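Laundry and Linen: folding the heavy items

The linen store at Rudton took in 213 pieces over the spring, and most of the complaints logged against it concern one category: large, heavy, dark textiles that do not fit the shelf. Sheets and pillowcases have had a fold standard for years. Blankets, throws and oversized garments have not, and the result is a top shelf where each stack has a different footprint.

Ieuan Phillips has now written one. It is called the Juvura fold, after the old shelving units it was sized for, and it replaces the three-way roll described in the previous issue. The roll saved depth but left a crease down the center of fleece that two washes would not remove.

The procedure is short. Clear the middle of the bed and push the duvet up to the pillows. Spread the item over the bottom sheet with the nap facing up. Pull the corners out to their full extent before folding anything; a corner left tucked under adds a double thickness that shows up at the last fold as a lean in the stack. Bring one long side in to the centerline, then the other. Fold the top down to the bottom edge, and fold once more. The finished packet goes on the shelf with the closed edge facing out.

Two points on dark cloth. First, work in daylight where possible. On deep green, navy or black, a fold line and a shadow look much the same under a ceiling bulb, and a flap that has doubled back on itself is easy to miss. Run a flat hand from the center to each edge and feel for the step. Second, a white sheet underneath helps. The outline of the item stands out against it, and an uneven border can be squared up by eye. The drawback is lint, which travels from pale bedding to dark pile readily. Brush with the nap before the first fold, and again on the outer face at the end.

Items with sleeves follow the same sequence with one addition. Lay each sleeve flat along the side of the main panel before the long sides come in, and keep the cuff short of the bottom hem. A sleeve folded across the body makes a ridge that the rest of the stack will sit on.

Drying time has not changed. Anything with a brushed surface stays on the rack overnight — longer if the windows have been shut — and should be checked at the seams before it is folded. The Cloreritz rack takes two large items at a time if the bars are fully extended.

The new shelf labels will go up in July. Until then, please leave the heavy pieces on the left side of the top shelf and write the size on the tag.

Dark green on a white sheet, before squaring up:
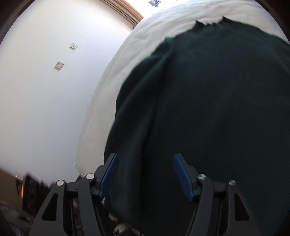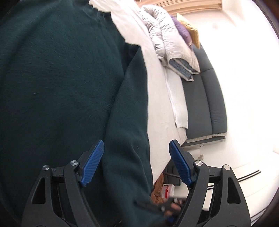

Yevhen Maksymiv would fold the long sides to a hand's width short of the centerline, leaving a gap. With thick fleece, he writes, the two edges ride up over each other when they meet, and the second fold never closes properly. He has been using the gap at home on a double blanket and gets a packet that stays flat under four others.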